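4.2 Towel counts as a proxy for laundry load

Most of the water-use figures quoted for domestic laundry rest on a chain of assumptions that has rarely been checked link by link. Households are asked how many loads they wash in a week, the answer is multiplied by a rated volume for the machine, and the product is reported as consumption. We have doubts about every step, but the first deserves the most attention. A load is a unit that exists mainly in questionnaires. People who wash a full drum twice a week and people who wash three shirts and a towel every evening will both say they did "a couple of loads," and both are telling the truth.

The Erville survey tried to get past this by asking about items. It collected 1,076 returned forms, of which 1,069 were usable; the remaining forms had the towel section left blank. Respondents recorded each bath, hand and kitchen towel they washed over the survey period, together with the number of times it had been used since its last wash. Towels were chosen on the argument that they are bulky, that every household owns them, and that the decision to wash one depends more on habit than on visible dirt. The first two points seem fair to us. The third is asserted in the survey's own report and supported there by a single reference, to an earlier survey by the same team.

Hoani's reanalysis of the forms (the data file used here is her release of 31 January 2021) raised a further problem. The form uses the word "towel" without defining it. Some respondents counted washcloths, some counted bath mats, and a fair number seem to have entered cleaning rags as kitchen towels. Terry cloth is no guide, as the same fabric is sold for the face, the floor and the workbench. Nor is size much help once a piece is off the rail: a bunched item such as the one in Figure 5 could be entered under more than one of the form's headings, and two members of a household might well enter it differently.
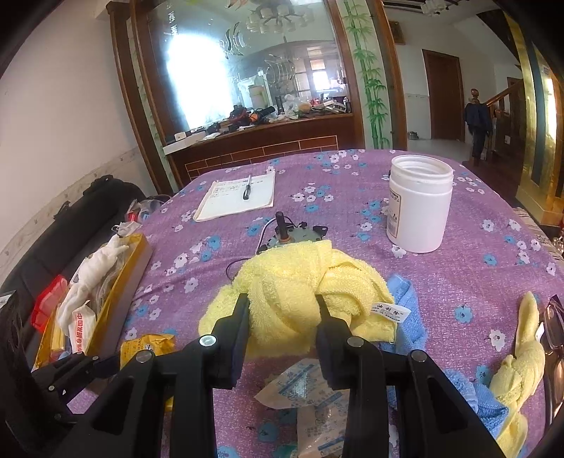 4.3 Reported uses between washes

The headline result of the Erville survey is that respondents used a bath towel up to 5 times before washing it. This has since been repeated in advice leaflets as though it were a finding about behavior. It is a finding about what people write on a form. We see at least two reasons to be careful with it.

One is that the answers bunch heavily on a few values. Respondents liked to give a number that fits the working week, and very few gave the numbers on either side of it. Real use would be expected to vary with the weather, with guests, and with how quickly a towel dries in a given bathroom. A smooth spread would have been more convincing — a sharp peak suggests that people were reporting a rule they hold, or think they ought to hold.

The other is that the survey ran in December. Heating is on, windows are shut, and many homes have visitors. Whatever was measured, it was measured in a month that few would choose as typical, and no correction was made for it. The authors argue that the effects cancel out, with slower drying pushing washes up and general busyness pushing them down. They offer no evidence on the size of either one.

4.4 Comparison with the Renda and Ninia panels

Two smaller panels are often cited in support of the Erville result. The Renda panel used a diary filled in at the machine, and the Ninia panel used a telephone call at the end of each week. Their averages agree closely with Erville, and this agreement has been taken as confirmation. We are less impressed. The diary in Renda was printed with a worked entry at the top of each page, and the value in that entry is the value that most respondents went on to give. The Ninia callers read out a list of ranges, the middle one of which contains the Erville figure.

Only the Nishad trial weighed what went into the drum. It did not ask about uses at all, so it can't settle the question, but its weights vary far more from wash to wash than the other three studies would lead one to expect. We therefore use the Nishad weights in Section 5 and treat the item counts as background only. Readers who prefer the Erville multiplier can apply it to the same tables. The household rankings change very little, although the totals do.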